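Elastic waist pants: hang or fold?
Laundry & Closets board

bethel_f
5 February 2022
OK so I need opinions before I reorganize my whole closet. I have a bunch of those soft pull-on things with elastic waists (scrub bottoms, lounge shorts, that kind of stuff) and I can't decide if they belong on hangers or in a drawer. They come out of the basket looking like a used napkin either way.
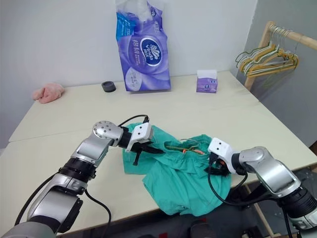
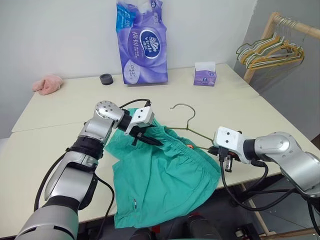
My drawer is already stuffed, which is why I started looking at hangers in the first place. But every time I hang anything with a stretchy waist it slides to one side and by morning it's on the closet floor. My mom folds everything, and I mean everything, and she thinks I'm nuts for even asking. What do you all do?

PLiapis
Fold. File fold if the drawer is deep enough, so they stand up on edge and you can see each one. I got maybe double the pants in there when I switched from stacking. Legs together, crotch point tucked in so you have a straight rectangle, then thirds.

montes_leandro
Gonna disagree with PLiapis. Folding thin woven stuff gives you a hard crease right across the thigh and then you look like you just unwrapped your pants. I hang all of mine. Drape them over the bottom bar, don't try to clip the waist. Clips leave those little dents in the elastic that never come out.

bethel_f
Over the bar is what I've been doing and that's when they slide off :( Plain wire hangers though, the skinny kind.

montes_leandro
Well there's your problem! Skinny wire has no grip at all. Get the fuzzy ones. I bought a pack of 100 from Flirkex and split it with my sister, still going strong.

Preben_Th
I like wire hangers and I'll defend them. They take up no room. Wrap a rubber band around each end of the bar, or a couple of pipe cleaners if you have kids' craft stuff lying around. Nothing has slipped on me in ages. The fuzzy ones shed on dark clothes – at least the Juder ones I had did.

PLiapis
Rubber bands dry out and get gummy. Ask me about my white linen pants.

Preben_Th
You're supposed to change them once in a while lol

parachristo
Whichever way you go, shake them out and smooth the waistband flat with your hands first. Elastic bunches up in the wash and if you fold or hang it twisted, it stays twisted. I lay mine on a table, pull the side seams straight, then do the legs. Takes no time. I do it with scrub tops too.

And Leandro, I've had folded pants in a drawer all winter and the creases fall out after ten minutes of wearing them. I think you're packing too tight.

montes_leandro
Maybe. I do pack tight. But I also have a 2 foot closet rod and a tiny dresser, so something's gotta give.

bethel_f
OK the table thing makes sense, I've been doing it all in the air and wondering why one leg ends up longer. Going to try hanging the nice ones with Preben's rubber bands and filing the shorts in the drawer. Do you guys fold shorts in thirds too or just in half?

PLiapis
Half lengthwise, then half again. Thirds makes them too fat to stand up.

parachristo
Thirds for me, but my drawers are shallow. Try one of each and see which one closes.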